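The Mat on the Bed

Summer sleeping in Gorside, and why the quilt goes underneath

July, top floor, windows painted shut. Silvia Sýkora has slept in this apartment for six summers and she has opinions about bedding. Strong ones. You get them before you get coffee.

"You don't take the quilt off," she says. "Everyone takes the quilt off. Then it lives on a chair till October."

So the quilt stays. It goes flat on the mattress, and over it goes a woven mat, the striped kind, rolled out side to side. You sleep on the mat. Cool on the back, a bit crunchy the first night, then you stop noticing. Her brother Kamil never stopped noticing and went back to a cotton sheet after one week. He still complains about it. The pattern on his cheek, mostly.

The mats come from Treloar Street, a narrow shop called Weten that sells brooms, buckets, string and, from May on, rolls of matting stacked by the door like carpet. Prices run from $17.41 for a kid's size up to a good deal more for anything with a bound edge. Get the bound edge. The cheap ones fray at the corners and catch on knits, and once a thread is pulled thats it.

Which brings us to the other thing the mat is good for. Folding.

Silvia does all her laundry sorting on the bed. No table in the apartment is big enough, and the mat is firm in a way a quilt never is. Lay a sweater on a quilt and it sinks, the shoulders go crooked, you end up folding the lump and not the shirt. On the mat you can get it flat. Sort of flat. Sleeves are always their own problem.

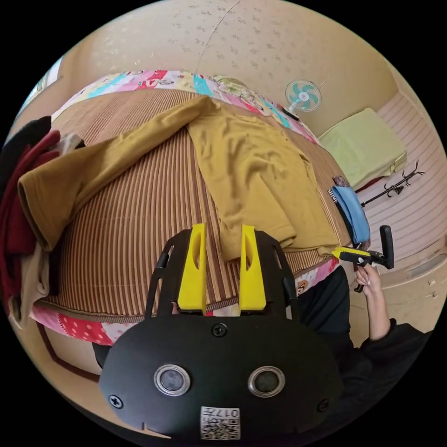

Her method for long sleeves, written down at the kitchen counter while she talked too fast:

Shirt face down. Smooth from the collar to the hem with the side of your hand, not the palm, the palm drags. One sleeve straight out, then folded back across the shoulders and down. Same with the other. Bottom third up, then up again. Ribbed cuffs get tucked in last so they don't stretch. Kamil rolls his. We are not going to get into rolling.

Knits never go on hangers. Anything heavy gets one fold less. And she won't fold at night - the overhead bulb is weak and you miss stains, then they're set by the time you find them.

Saturday morning is when it happens, before the heat. She strips the pillowcases first, starts the wash, and by 9:30 the dry pile from the day before is on the bed. Whole thing takes as long as one radio show. Two if there are fitted sheets.

About the quilt. It's patchwork, bright, cartoon prints all over it, and visitors assume it belongs to a child. It doesn't. Silvia bought it at the church sale in Stokonlow, second day, when everything was half off, and she likes it. Also it washes well. A plain quilt shows every coffee drip and this one has hidden seven years of breakfast.

Caring for the mat is quick. Wipe it with a damp cloth wrung out hard, along the weave, never across. Stand it up by an open door untill it's dry all the way through. Don't fold it. Ever. Roll it, tie it loosely in two places, keep it somewhere with air. Hers spends the winter behind the wardrobe. A friend put one in a plastic bag in the basement and the smell, well. She had to buy another.

Vinegar? A splash in the water, once a season. Kamil says the room smells like pickles for a day. True, it does.

By the end of September the order flips. Mat comes off, quilt comes up on top, and the folding moves to the living room floor, where it goes badly. Silvia kneels on a cushion and grumbles. She's been looking at a second mat just for that, the kid's size, but hasn't gone back to Weten yet.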